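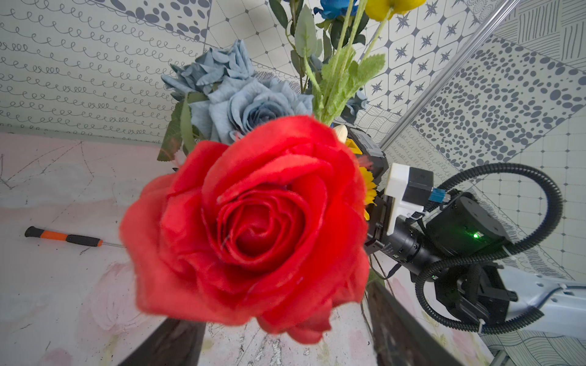 4.2 Arranging and tidying at the Barnitz workshop

The Rurex arm was brought into Barnitz in April to take over the light handling work between orders of artificial flowers. The vendor's material speaks of "hands freed for design." We found little of that. Over 34 shifts, the people at the bench spent much of the time they gained getting things ready for the arm: turning a vase so the blooms faced the right way, moving a screwdriver, clearing a path. None of this work appears in the vendor's log, which counts only completed moves.

Figure 2 gives both sides of the job, the flowers (top) and the tools (bottom). A red rose with soft fabric petals and a rigid black toolbox ask for very different kinds of grip, and the staff were expected to know which one would give trouble. Two workers told us they now plan the bench around the machine. Their job titles and pay have stayed the same.

The site report puts the gain at almost 200 moves per shift. We can't confirm that this saved anybody any labor. A move that a worker has to set up first is still partly the worker's move, and we would be careful with any figure that leaves the setup out.

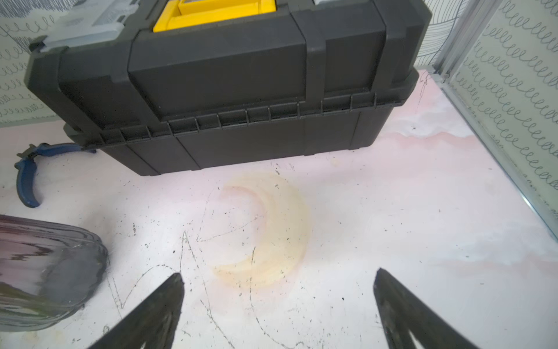

Fukuda, commenting on a draft of this section, objects that we are too hard on the early weeks. Setup time falls as people learn, Fukuda writes, and the Zimard site stopped recording it once it was too small to matter. We have not seen the Zimard records. A site that stops recording setup time cannot show that it stayed small, and our own counts had not fallen by the last shift we watched.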